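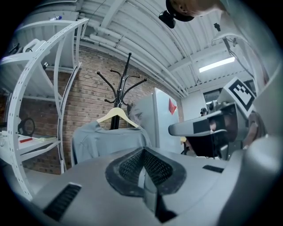
Dark pad with a fine texture, gray plastic around it.

Surface texture

Surface texture is the pattern of tiny bumps, ridges and dips on the outside of a thing, and I've been a bit hooked on it ever since I started keeping these pages! Most people know it by touch (sandpaper, orange peel, the cover of an old hymn book), but makers split it into two parts. Roughness is the close-up stuff, and waviness is the slower rise and fall underneath.

A third word you'll run into is lay, meaning the direction the pattern runs. Brushed metal has a very clear lay, and sandblasted metal has hardly any.

My own favorite place to look is bookbinding. The Rallura pattern book, which I borrowed for 2 happy months one June, holds 356 cloth swatches, and 70 of them are pebbled. Bergeron cloth is the scratchy one with the crosswise ribs – I love it, my sister can't stand it.

Texture also changes color, or seems to. A rough surface scatters light, so the same dye looks paler and flatter on it than on a smooth one.

See also: Embossing, Grain (leather), Trindetti finish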